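Jestum Countertop Episodes, data card

Version 2
Last edited 2023-04-06

Read this before you train on anything

Jestum is a set of teleoperated kitchen episodes gathered for the Fundow policy work. It holds 762 episodes, of which 310 are marked as successes by the operator who drove them. We would treat that second number with care. The operators pressed the success key themselves, at the end of their own runs, and a later pass over the labels changed 137 of them. Most of the changes went from success to failure. The labels in this release are the corrected ones, and the old ones are kept in the column label_v1 so you can see how far off we were.

What is in an episode

Each episode folder has the wrist camera stream, joint positions, the gripper opening, and one line of text with the instruction the operator was given. There is no depth and no force reading. Version 1 of this card said there was a force reading. It was motor current with a new name, and it has been taken out.

The instructions are short and repeat a lot: "slide the board to the left," "pick up the board by its edge," "put the board back." If you plan to claim language understanding from this set, please look at the list in instructions.txt first. A model that ignores the text and looks only at the first image does nearly as well on our own held-out split, so the split tells you little.

Where it was gathered

All episodes come from the Kontogiannis kitchen bench. One bench, one countertop pattern, one wrist camera mount. The word "diverse" was in the proposal and we have kept it out of this card.

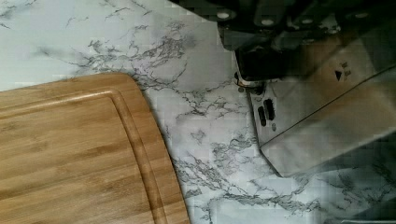
Wrist view from a board episode: gripper finger over the marble-patterned counter, bamboo board at left.

The dark veins in the counter pattern matter more than we planned for. A policy trained only on the board episodes seems to use them as landmarks. When we covered the counter with plain paper, it stopped short of the board far more often. We have not run enough trials to give a rate, so we don't give one — please don't quote one on our behalf.

Known problems

Gripper shadow. It falls on the counter in many episodes and moves with the arm. Cropping it out also crops out the finger in a lot of them.

Compression. The video was compressed harder than it should have been, and flat pale areas break up into small blocks. The raw streams were not saved.

Timing. Joint positions and video are lined up by arrival time at the logging machine. Drift inside long episodes has not been measured.

Operator style. The operators learned from each other, and their approach paths look alike. Behavior cloning on this will look smoother than it deserves to.

Splits

train, val and test are split by episode. They should have been split by session. Runs from the same session sit on both sides, so test scores come out high. The file session_ids.csv lets you make your own split, and we suggest you do. The Aston baseline in this repo was trained on the original split, and its numbers are left in only so the older plots can be reproduced.

Use

Fine for checking a data loader, for pretraining a wrist-view encoder, or as a small part of a larger mix. We would not use it as the only evidence that a method works. If you do report results on it, say which label column and which split you used.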